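pagewright: Kedovitz wants us to read Brosby next, all 298 pages of it. Has anyone finished it?

oldspine: I gave up at page 60. Nothing happens.

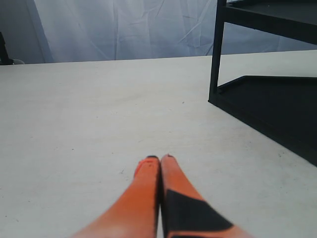 marginalia3: Disagree, the slow start is the point. I'd vote for it again in October. My copy has a plain orange cover, as bright as those two fingers over the white tabletop, so at least I can't lose it.

oldspine: Still not convinced.

Contact us | © Storeo Readers | Back to top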